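nultberg-openings

README, last touched 14 May 2019

Opening stats from club games, four clubs, one text file per season. Plus a small script that turns the lot into a table. Started as a way to settle an argument over the Caro-Kann and got out of hand.

What's in here

2861 games from evening play at Nultberg, Desarero, Vrabec and Polomov. Slow games only, no blitz, no bughouse, no simuls. Everything was typed in from paper score sheets so expect mistakes. I fixed the ones I found. There are more.

games/ – the PGN files, one per club per season
tables/ – output, tab separated
openings.txt – my list of opening names and the moves that define them
count.py – does the counting
oddities.txt – games that don't parse, or parse and make no sense

Fields

club – one of the four, lower case
season – starting year only. Seasons run fall to spring so a game from December and one from the March after have the same season
white_band, black_band – rating band, not the rating. Clubs didn't want exact ratings in a public file and neither did I
opening – name from openings.txt, or "other"
plies – half moves, not moves. I have mixed this up myself twice
result – 1-0, 0-1, 1/2 or blank

Blank result means the sheet didn't say. Do not read a blank as a draw. Older version of the script did exactly that and the draw rate for Vrabec came out crazy high. If you have a copy of the tables from before the fix, throw it out.

How openings get a name

Longest match wins. Script walks down openings.txt, compares the first 12 plies and takes the longest line that fits. Transpositions are NOT handled. A Queen's Gambit that starts 1. Nf3 ends up under Reti unless I caught it by hand. Wanted to match on positions instead of move order, got half way, that code is in the branch called positions and it doesnt run.

Names are the ones club players here use. So "London" covers anything with an early Bf4 and a pawn on d4, and "Spanish" is the Ruy Lopez. Not ECO codes. There's an eco column in openings.txt but it's only filled in for some of the e4 lines – patches welcome. 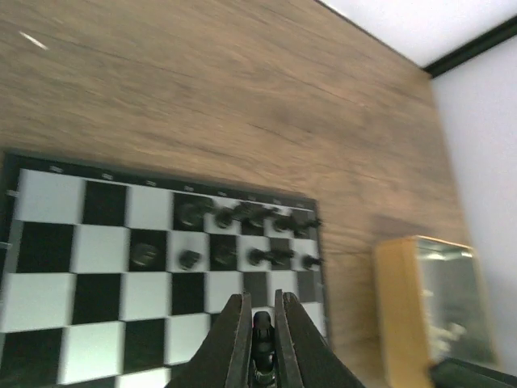 Notation trouble took up most of the cleanup. Polomov sheets are partly in old descriptive notation (P-K4 and so on), converted by a second script I didn't keep. Captures in descriptive are ambiguous more often than you'd think, and where two captures were both legal I took the one that let the rest of the game play through. If both did, the game went to oddities.txt.

Desarero sheets have lots of missing moves near the end, time trouble I guess. Games are cut at the last move I could read. Result kept from the sheet. That means plies is too low for those games, so don't use it for anything about game length. Fine for openings.

Running it

python count.py games/ tables/

Python 3, needs python-chess, nothing else. Takes a minute or so on my laptop. Overwrites whatever is in tables/ without asking. Use --club vrabec for a single club, --min 28 to hide openings with fewer games than that. The default minimum is 2, good for spotting typos in the names, useless for percentages.

Known problems

- same game twice when both players handed in a sheet. Most removed. If the two sheets disagree I kept White's
- bands were assigned at the start of a season, never updated
- "other" is too big, mostly 1. b3 and 1. f4 stuff I haven't split up
- Nultberg is over half the games, so the totals are realy Nultberg totals with some noise. Look at clubs separatly
- the sort order in tables/ changes if you run on Windows, no idea why

What not to do with it

Don't use this to say an opening is good or bad. Strong players choose different openings from weak ones and the bands are too wide to correct for that. The Scandinavian scores badly for Black in here and I still play it.

Also please don't try to work out who is who. Names and exact dates are stripped, but a small club is a small club. If you recognize your own game and want it gone, open an issue with the club, the season and the first ten moves or so, and I'll take it out.

License

Moves of a game, do what you like. Script is MIT. openings.txt is also MIT, I suppose.

Todo

split up "other"
position matching
blank result report per club
rest of the Polomov sheets, one more box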